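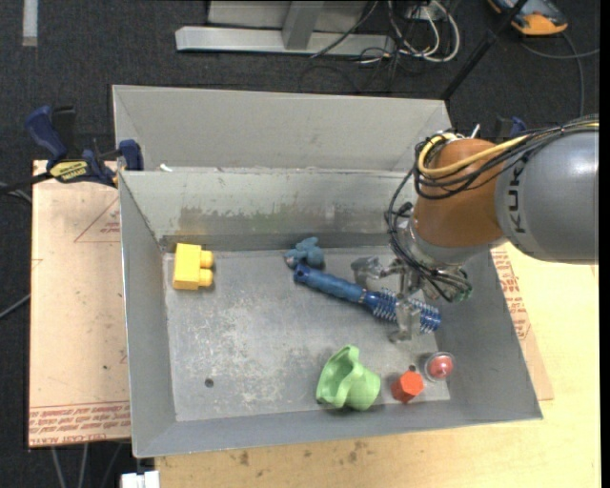 The arm going in after the hairbrush, which is everybody's favorite item to bet on.

Blog > Work Stuff > The Robot Posts

So a few of you asked how things are going at Hurnska since the arm came in, and I keep saying "fine!" and changing the subject. Time for a longer answer.

I used to sort mixed returns by hand, up to 618 pieces on a busy shift, and my wrists hated me for it. Now I mostly pick what goes in the bin for the practice runs (toys, a brush, whatever's odd enough), watch the gripper have a go, and write down what happened. We did 151 tries in one stretch last October and I typed up every single one of them!

Do I miss the old way? A bit. Tainá Seixas and I used to talk the whole shift across the sorting table, and now she's over in packing and we catch up at lunch. Three of us moved jobs and the pay stayed the same, but Maiara Holanda had to ask twice before we got any training hours, and I'm still kind of sore about that.

My wrists are great though. I've started knitting again. Green sweater, terrible sleeves, will post it when it's done.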